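2026-06-26
By Emese Bíró

Cotton shirts crease less if they leave the dryer slightly damp. Set the cycle to end early and take out one item at a time. Shake each shirt twice by the hem, then pull the placket and side seams straight by hand.

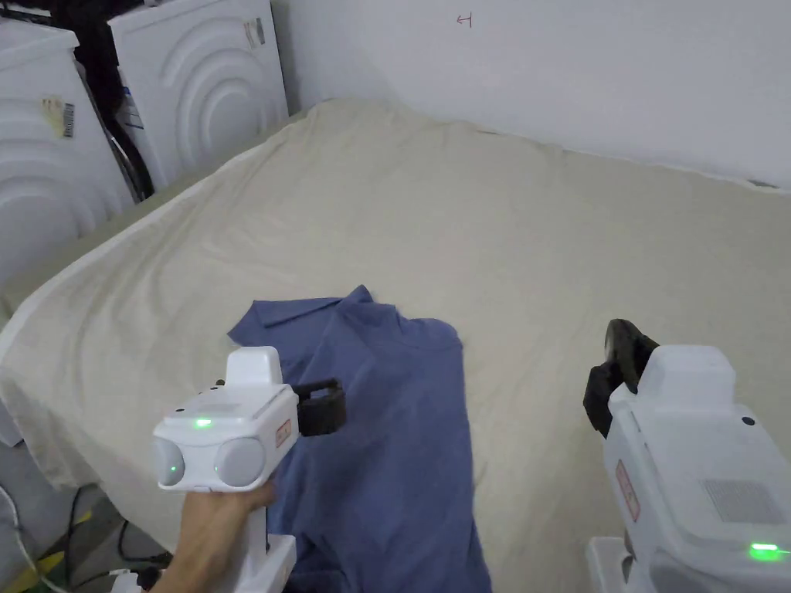 Collars dry last. Turn them up on the hanger and leave them for 17 minutes before pressing. Iron the underside first, from the points inward. Keep hangers 5 cm apart on the rail. Polyester blends need a cooler iron, so press those before the cotton.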